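Bench notebook, September
Print | E-mail this page

Tulteo cleaner, second try. Branholm's sheet says it lifts marks "in one pass" and the coating survives 3000 wipes. I don't buy either number. Wiped on by whom, and how hard? Syahrul Ismail wants to order 20 bottles. I'd hold at 2 until we have our own count.

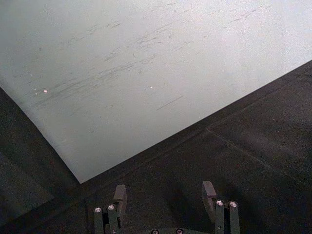

Plan is 600 strokes with a damp cotton pad, same hand, then the same again with plain water and a drop of dish soap. If soap does as well I'm not paying for Tulteo. Krishnan pads shed lint last time, so use Jilon. Let the panel dry overnight before judging; everything looks clean while it's wet.

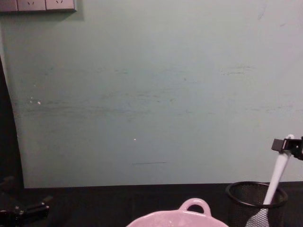

Scuffs on the green wall, below the outlets.

Ask Branholm what pad they used. Last reply was a brochure.

2 comments | 0 shares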